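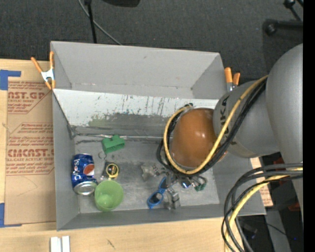 Aluminum conductor for rural feeders
Posted by Pluvemora_Grid, January 18, 2020

Our cooperative is preparing to replace 3 miles of copper line on the Nurkovwood feeder and is considering aluminum conductor with a steel core. Aluminum carries less current than copper for the same cross-section, but it weighs far less and permits longer spans. Several members have asked whether recycled metal is suitable. Most households know the material from soft drink cans, and a blue Pepsi can like the one lying on its side in the gray bin is what they have in mind when they ask. Comments from utilities with similar lines would be appreciated.

Pokport_Lines wrote:
We advise caution. Can alloys contain magnesium and manganese, which reduce conductivity. Conductor grade requires metal of much higher purity. Please ask your supplier for a resistance certificate with each reel.

feeder15 wrote:
I do not agree that scrap should be excluded. Old overhead conductor, sorted and remelted, is a sound source. The objection applies to mixed scrap only.

Pokport_Lines wrote:
That is a fair distinction. Our remark concerned mixed scrap. Sorting costs should still be included in the comparison.

substation_reuter wrote:
The connections deserve more attention than the metal. We inspected 800 joints last August, and 15 required replacement. All were copper to aluminum transitions made without the proper bimetallic fittings.

Pluvemora_Grid wrote:
Thank you for the replies. We will request certificates and specify the fittings in the tender. Is joint compound applied at every splice on your system?

substation_reuter wrote:
Yes, after wire brushing, at every splice.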